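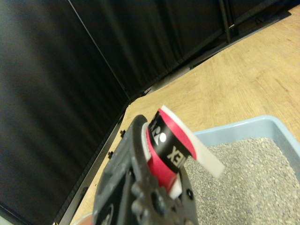
Keeping birds from hitting your windows

Most strikes happen on glass that reflects trees or sky. Go outside in the early morning and look at each window from the side the birds see. If you can make out branches in it, treat that pane first. Kitchen windows that face a feeder are usually the worst.

Mark the outside of the glass

Markings on the inside don't break up the reflection. Use dots, tape strips or tempera paint on the outer surface, spaced no more than two inches apart in both directions. One hawk sticker in the middle of a pane does very little – birds just steer around it.

Wash the glass with dish soap and rinse it before you put up tape. Let it dry fully. We did our back door in Jasitz dot tape and it has held through two winters, though the bottom corners needed pressing down again in October.

Hang cords

Cut lengths of thin cord to the height of the window and hang them from a strip of wood screwed above the frame. Four inches between cords is fine. For a picture window 6 feet wide you will need 17 cords if you start and finish at the edges. Leave the bottoms loose.

Move the feeder

Put it within three feet of the glass or well over thirty feet away. Close in, a startled bird can't build up much speed.

Turn lights off at night

Many songbirds migrate after dark, and lit rooms can draw them down. In spring and fall, close the blinds by 10 p.m. and switch porch lights to a motion sensor. Our Gavier sensor was set far too sensitive out of the box and came on for every moth. Turn the dial down a little at a time.

If you find a stunned bird

Put it in a paper bag or a shoebox with air holes and a paper towel on the bottom. Close it and keep it somewhere dark and quiet, away from pets. No food, no water. Take the box outside after an hour and open it. If the bird doesn't fly, call a wildlife rehabilitator.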